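雨靴、袜子、手套这类东西在门厅角落怎么收

版块:收纳与家务 > 玄关、阳台
标签:雨靴 网篮 台面

1楼 楼主 窄玄关
先交代条件。门厅进来左手边一块台面,净深刚过一只成人雨靴的长度,三面是墙,墙上贴了柯基图案的墙纸。放在这里的东西:蓝色橡胶雨靴(橙色底)、紫色袜子、白灰拼色的劳保手套、盆栽。台面是黑底白纹,落灰和水渍都容易显出来。墙上有铁丝网篮,挂在横杆上,位置偏高。

目前的问题:
1. 雨靴立着占面积小,但靴筒会往一侧歪。
2. 躺着放稳,但鞋底的泥会落在台面上。
3. 袜子跟靴子分开放,出门时凑不齐。

现状如下。

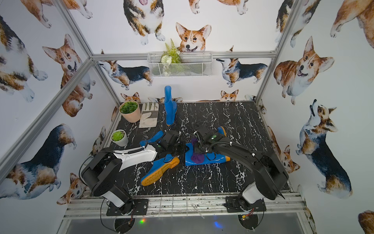
我的想法是固定一个顺序:靴子先刷底,再立到后墙边,靴筒贴墙借力;袜子晾干以后搭在靴口,不塞进去;手套摊平,不卷。整套动作控制在2分钟以内,超过这个时间家里其他人不会照做。

想问两点:橡胶靴长期靠墙立着,靴筒会不会变形?袜子搭靴口和塞靴筒,哪种更合理?

2楼 方淑芬 Shuk-fan Fang
变形主要看靴筒壁厚和温度。薄壁橡胶靴夏天靠着墙放,脚踝弯折处会出一道折痕,严重的会发白。我家的处理是靴筒里插一卷硬纸板,高度到靴口下面一指。纸板受潮就换,不用买专门的靴撑。
另外别贴着暖气。

3楼 潮湿地区用户
不同意楼主搭靴口的做法。靴口被盖住,里面的潮气出不来。橡胶不透气,脚汗全在内衬里。正确做法是靴子倒挂,靴口朝下,袜子单独收抽屉。

4楼 楼主 窄玄关
倒挂要挂架,我这里墙面是贴了墙纸的,不想再打孔。横杆倒是能挂夹子,但成人靴一只的重量夹在靴口边上,时间长了边缘会撕。
袜子单独收抽屉试过。抽屉在里屋,穿着湿鞋没法过去拿。

5楼 谢心瑜 Sum-yee Hsieh
3楼说的潮气问题存在,但要分情况。袜子只搭住靴口一部分,空气还是能走。塞进去才会全堵住。
我的流程,供参考,针对抓绒类的厚袜子:

一、先判断干湿。手捏袜头和袜跟,这两处最厚,干得最慢。袜口干了不说明整只干了。
二、没干透的不要碰靴子。平铺或夹着袜口晾,离墙留一拳。
三、干透后抖开,把绒面理顺。抓绒团成一团放着,折进去的地方会压倒,里层还容易夹沙粒。搭上去之前用手指把褶子捋开,顺便看有没有粘着东西。
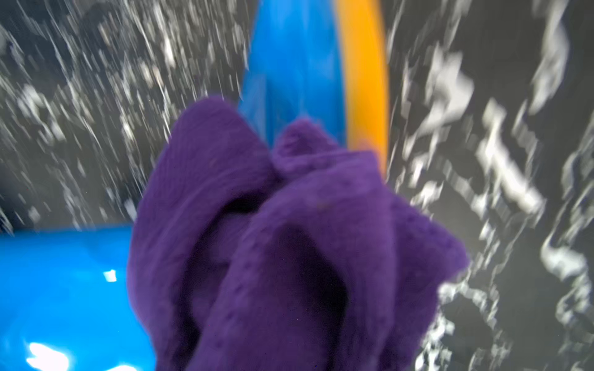

四、搭的时候袜跟朝外,袜口朝下,出门直接抽走。
五、每星期取下来一次,靴筒内用干布擦一遍,布擦完有味道就说明该晾靴子了。

第三步最容易省掉。省掉的后果是袜底硌脚,走出去才发现。

6楼 潮湿地区用户
“搭住一部分”没有可操作性。家里别人随手一扔就是全盖。方案要按最懒的人来设计。

7楼 谢心瑜 Sum-yee Hsieh
那就让袜子离开靴口,夹在横杆上。夹子的成本比靴撑低。我没有坚持必须搭。

8楼 老陈五金
补充一个数据。我家雨靴立放需要的面积,按鞋底外沿量,一双是宽200毫米多一点,前后另留余量。楼主这个深度,成人靴鞋尖朝外放会顶出台面边。建议横着放,鞋尖朝左或朝右,靴筒后侧靠不到墙,就按2楼的办法插纸板。

9楼 楼主 窄玄关
量过了,鞋尖朝外刚好不出边,余量13毫米。横放会占掉手套的位置。

10楼 方淑芬 Shuk-fan Fang
13毫米等于没有余量,胳膊碰一下就偏了。手套可以挪到网篮里去。

11楼 搬过三次家
说一下网篮。我家用的是Kernurstead的挂篮,标称承重没细看,放了将近两年的手套、刷子、鞋油,没有下垂。挂篮的毛病在网格,小件会漏,底下要垫一张硬片。
还有高度。篮子挂得高,矮的人要踮脚,手套放上去基本就不会再戴了。

12楼 楼主 窄玄关
网篮不太想腾。再补一张,光看台面和后墙。 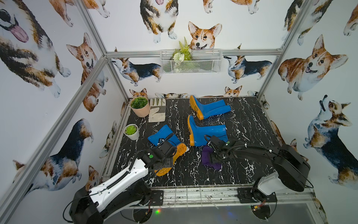

盆栽的位置我调整过几次,结论是角落最不碍事。角落本来就放不了靴子,转不开手,给盆栽不算浪费。网篮里现在是带白花的仿真蕨,叶子高出篮沿,换成手套的话它就没地方去了。手套我维持原方案,摊在桃色花盆右边,指尖朝后墙,拿的时候捏腕口一把带走。缺点是手套上的土会掉下来,黑台面上看得很清楚,每次要擦。

13楼 潮湿地区用户
仿真植物占着最好的通风位,手套趴在台面上。优先级反了。

14楼 楼主 窄玄关
装饰也是需求。门厅是客人第一眼看到的地方,这一条我不打算让。

15楼 搬过三次家
支持楼主这点。不过仿真蕨积灰比台面快,要整株拿下来冲水,倒过来甩干。网篮里别直接喷清洁剂,会淋到墙纸上,留印子。

16楼 老陈五金
墙纸是什么面?PVC面可以湿擦,纯纸面不行。雨靴靴筒贴墙这件事,我更担心的是墙纸不是靴子。泥水蹭上去,纯纸面基本救不回来。

17楼 楼主 窄玄关
不是纯纸面,用湿布试过一个角,没有掉色。靴筒我先擦干再靠墙。

18楼 老陈五金
那就在靴筒接触的高度贴一条透明保护膜,宽100毫米够用。膜要选低粘的,揭的时候从下往上慢慢来。先在不显眼的地方贴一晚上看看。

19楼 谢心瑜 Sum-yee Hsieh
膜的边缘会积灰,形成一条黑线,浅色墙纸上比较明显。我的意见是不贴,靴子离墙留一指,里面插纸板,自己能立住。

20楼 老陈五金
留一指,前面那13毫米就没了。两个只能选一个。

21楼 楼主 窄玄关
选贴膜。汇总一下目前定下来的:
靴子:刷底,擦干靴筒,立在后墙边,鞋尖朝外,靴筒里插硬纸板。
袜子:改夹横杆,不搭靴口了,3楼6楼的意见接受。
手套:维持摊平,台面每次擦。
网篮:不动。
盆栽:不动。
刷底用的刷子还没找到地方放,各位有没有不占台面的办法?

22楼 方淑芬 Shuk-fan Fang
刷柄有孔的话,S钩挂横杆。刷毛朝下,底下垫个小碟接水。

23楼 潮湿地区用户
刷子放门外。泥本来就不该进门。

24楼 楼主 窄玄关
门外是公共走廊,物业不让放东西。先用S钩,11月雨多,用一阵再来更新。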